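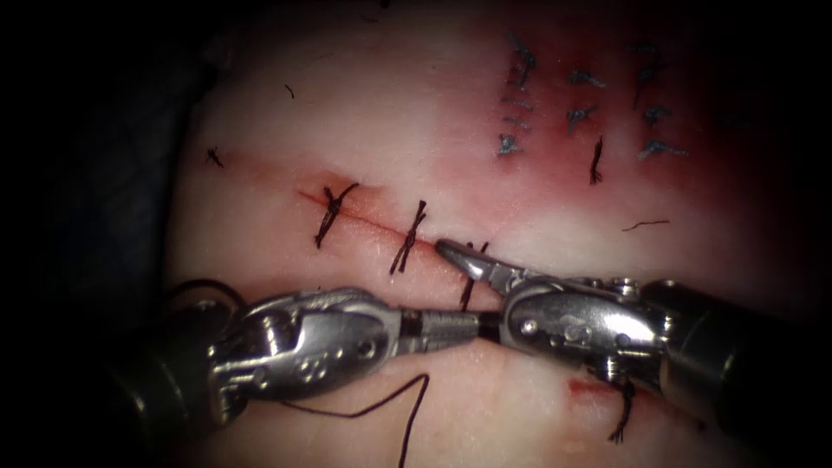

Suture pad practice: your questions

Welcome! If you just got your first practice pad, or you've had one in a drawer since January and feel guilty about it, you're in the right spot. We love these things at Hetwood, and we get a lot of mail about them. One thing people ask before anything else is what a decent row should look like, so look at the three black stitches across the red line: separate ties, evenly spaced, each one standing on its own. That's the interrupted stitch, and it's the one we'd like everybody to start with!

Which stitch should I learn first?

Simple interrupted, every time. Each stitch gets its own knot, so if the second one is ugly you can snip it out and the rest stay put. Running stitches are great fun, but do a good few rows of these first (a good few more than you think).

How far apart should they be?

Pick a distance and stick to it. The spacing matters less to us on day one than keeping it the same all the way along. Some people put little pen dots on both sides of the cut. Go ahead, it's a pad!

How long do I leave the tails?

Short, but long enough to grab when you take the stitch out. If they reach over into the next stitch, trim them.

My thread keeps getting in the way. Help?

Oh, we've all been there. A long strand has a talent for lying exactly where you want to put the needle. Before each bite, sweep the slack off to one side and keep it there. You can also start with a shorter piece. You'll rethread more often, but you'll swear less.

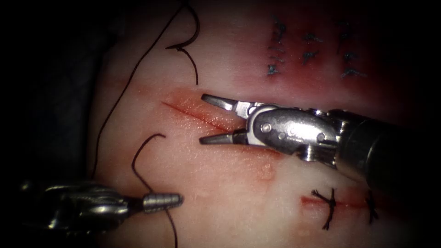

The other half of the trick is to open your jaws wide and come at the needle square on, so you aren't scooping up a loop of slack along with it. Slow down on the pickup. Speed comes later, and it does come!

Can I use the same area of the pad twice?

Sure, up to a point. You can leave old stitches in and work in a fresh spot, or pull them and go again. Once the holes start to run together the surface tears easily and you'll blame your hands for it. Move over, or turn the pad around.

Do I have to use black thread?

No, but it shows up so well on a pale pad that we keep coming back to it. Blue-gray is nice for telling an older set from today's work.

Which pad do you recommend?

We switch between the Susano and the Stunent. The Susano is a little softer and forgives a heavy pull. The Stunent fights back more, and some of us like that. Try both if you can borrow one.

How long should a session be?

Twelve stitches, then a break. Really! Four good sessions of 12 in a week will do more for you than one long evening of getting tired and sloppy.

Is there a group I can join?

Yes, the Tshabalala practice list is open to everyone, 937 members at last look, and they are the nicest bunch. Post your rows and ask for comments. Say whether you want gentle or picky.

Can I practice on a pad and then stitch a real cut?

Please don't. Pads are for practice, and a real wound goes to somebody licensed to treat it.

Page updated 11/25/18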